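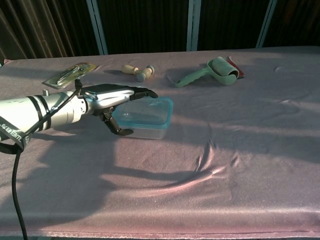

How to Teach Two Robot Hands to Pick Up a Plastic Box

Posted in March by the Wikasano Robotics Club build team
49 shares | 7 comments

So your club has a pair of arms with five-fingered hands on the ends, and you would like them to do something besides wave at visiting parents. Picking up a small clear food container is a good second task. The first task should be a sponge, and if you haven't done the sponge yet, go do the sponge.

This write-up covers how we set up the table, recorded our demonstrations and got the box task ready for the Takurico spring meet, where entries are scored on tabletop pickup. It assumes your arms are already mounted, powered and calibrated, and that you know where the stop button is. Everyone in the room should know where the stop button is. Put it on the quiz.

1. Dress the table

Use a plain fitted sheet, in a color that is unlike your objects. Ours is pale pink with a little lavender in it, a choice made by whoever's linen closet we raided. A fitted sheet grips the corners, so a dragging finger doesn't pull the whole lot onto the floor.

Smooth it before each session and then stop fussing. The meet rules allow wrinkles, and a policy trained on a perfectly flat sheet will panic at its first fold. We ironed ours for the first two weeks and regret the electricity.

2. Put out some distractions

The box is the target. Everything else is there to be ignored, a skill our members are also working on. Set a handful of small household things toward the back edge, well clear of the hands. We use a lint roller with a mint-green handle, a little wooden toy hammer, something in a blister pack and a flat red thing that tends to end up under the roller head.

Nudge them between takes. If the lint roller sits in the same spot for every recording, the model may decide that the lint roller is how you find the box. We lost most of a Thursday to this.

3. Deal with the sun

Clear plastic is a rotten thing to look at through a camera. You get whatever is behind it, plus glare. Direct sun adds stripes on the cloth and a big shadow of each arm that moves whenever the arm moves.

You have two options. Block the windows and train in steady light, which gives quick results that fall apart at the venue. Or record at different times of day and let the shadows be part of the data. We went with the second. Sessions at 9 a.m. and 3 p.m. look like two separate planets, and the model is better for having visited both.

Hang a dark curtain behind the table either way. It keeps people walking past out of the background, along with their snacks.

4. Rehearse the grip with your own hands

Before anyone drives the robot, have them pick up the box slowly, using two hands and only the fingertips. Most people squeeze. Thin plastic bends, the lid pops, and the box leaves. Practice until you can hold it by its edges and set it back down without a crackle.

Then drive the arms the same way:

- Bring one hand in first and stop with the fingertips at the side of the box.
- Bring the second hand in from the opposite side, fingers open.
- Close both a little at a time.
- Lift straight up. No flourishes.

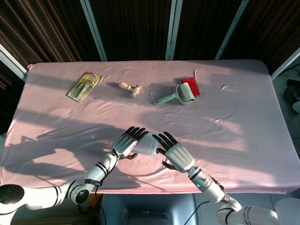 5. Record, name, and throw away

We recorded 892 takes over the term and kept all but 111 of them. The rejects were mostly dropped boxes, plus a stretch where the driver was also eating a burrito.

Name files as you go. We use a free logging tool called Tomar, which stamps each take with the driver's initials and a short note. "Good" is a bad note. "Left thumb late, recovered" is a fine note. Keep a few of the messy recoveries in your set, so the model sees what to do when the box slides.

6. Check the cables

Do this at the start, and again at the end, and again when someone says they already did it. The cables hanging off the arms need enough slack for a full reach and not enough to sweep the table. Run each arm to its far limit with nothing on the cloth and watch. Straps go on snug, with the ends tucked.

7. Test it cold

Let the arms try it with no driver. Start with the box in the middle, then shift it a hand's width at a time. Write down where it fails. Ours was fine in the center and hopeless near the left corner, so we went back and recorded more corners.

If you're entering the Grastier division, remember that the box gets a spoonful of dry rice in it. Practice with rice. Bring a vacuum.

Next month: the lid.

7 comments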